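Grid Debt Is a Metering Problem Before It Is a Political One

October 24, 2022

Most commentary on cross-border electricity trade starts with sanctions, pipelines and summit meetings. I want to start with the meter. When a country buys power from its neighbor and falls behind on the bill, the usual account is that the buyer lacks cash or the seller lacks leverage. Both may be true. In the case of Prudau and its supplier Kiani, neither explains how the debt got so large.

The supply contract signed in July provides for 2000 megawatts at peak. The grid operator in Prudau books the power when it reaches the substation at Zimenton. Kiani books it when it leaves the last station on its own side. Between those two points lie 71 kilometers of old line, and the contract does not say who pays for what is lost along it. Each side sends the other a monthly statement, and the statements have never matched.

The gap goes into a suspense account, where it earns a penalty rate under one reading of the contract and no interest under the other. By the last published count the disputed volume stood at 3314 gigawatt-hours, a balance carried over from earlier contracts with the same defect. Ministers on both sides quote this number as if it were an unpaid bill. A large part of it is an accounting difference that has been left to grow.

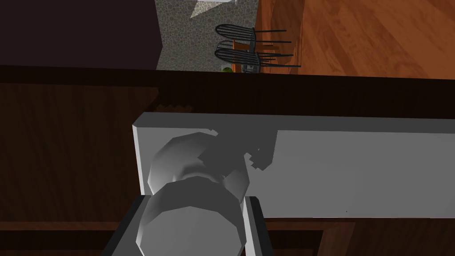 The standard proposal is to replace the imports. Prudau has gas of its own, much of it flared, and a plan exists to capture it and feed two new plants. I have no objection to the plan. I object to the schedule, which assumes that the plants will be financed by lenders who are looking at the same suspense account as everyone else. A lender who sees a state utility in open dispute with its main supplier will price that dispute into the loan. The cost of leaving the debt unsettled is therefore paid twice, once as penalties and again as a higher rate on every project meant to end the dependence.

Barter has also been tried. Under the Tedano arrangement, fuel oil was to be delivered against the power debt at a fixed ratio. The ratio was set when oil was cheap and was not indexed. Once prices moved, the buyer had every reason to slow its deliveries, and it did. A swap of this kind needs a price formula and a date for reviewing it. Tedano had neither.

A better approach would be dull and fairly quick. Put one jointly sealed meter at the border and make its reading binding. Split line losses by a fixed share, reviewed once a year. Freeze the old balance, stop the penalty clock, and have an outside auditor divide it into volume that was received and volume that was not. The first part should be paid down on a schedule. The second should be written off, and Kiani should be told so early, before it borrows against money it will not collect.

The objection from Kiani is that a write-off rewards a late payer. That would be fair if the full amount were owed, but its own engineers put losses on the line well above the figure used in its invoices. The objection from Prudau is that a binding meter gives up a bargaining chip. It does. The chip has bought very little so far, apart from supply cuts in the hottest weeks of the year and private generators running on imported diesel at several times the cost of grid power.

None of this settles the larger question of whether Prudau should depend on one neighbor for so much of its supply. I think it should not — but the answer will take years of construction, and the meter could be installed before next summer.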